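Maintenance diary, Warkier cell, Andevwood
August 9, 2024

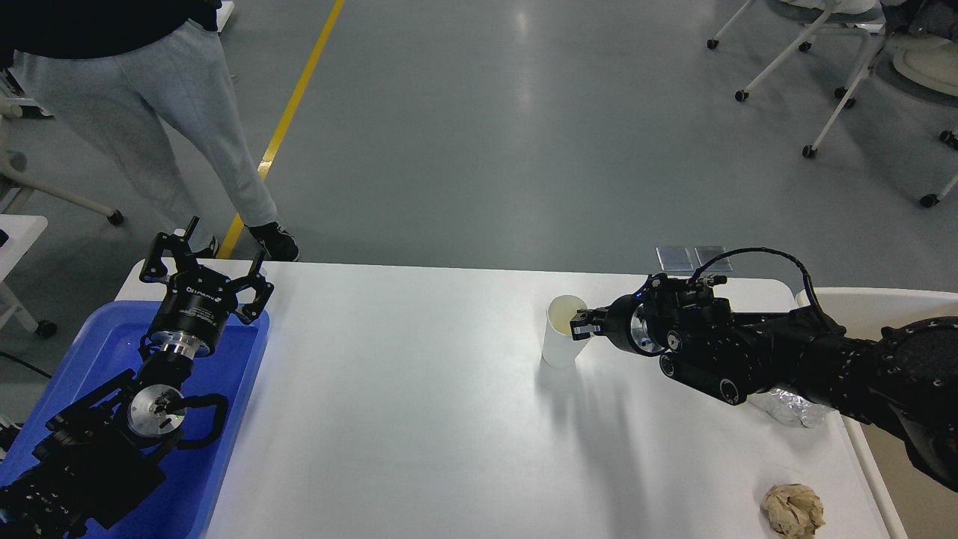 The right arm was returned to service this morning following replacement of its wrist cable, the previous one having reached 997 hours. Mahtab Mirzaei carried out the work and I signed the sheet. The gripper was re-zeroed and then brought to the paper cup at low speed, with the fingers stopped at the rim and the new cable looped over the top of the arm. At full reach the loop must stay clear of the upper joint; the clip was moved twice before this was satisfactory. The left arm remained folded in the blue tray throughout and was not inspected.

Finger pads: wear noted on the inner face, 2 spares in the drawer. A further set has been requested from Meritz. Wrist flange bolts checked and marked.

The next full service falls due at 3000 hours. Left arm cable to be examined in September.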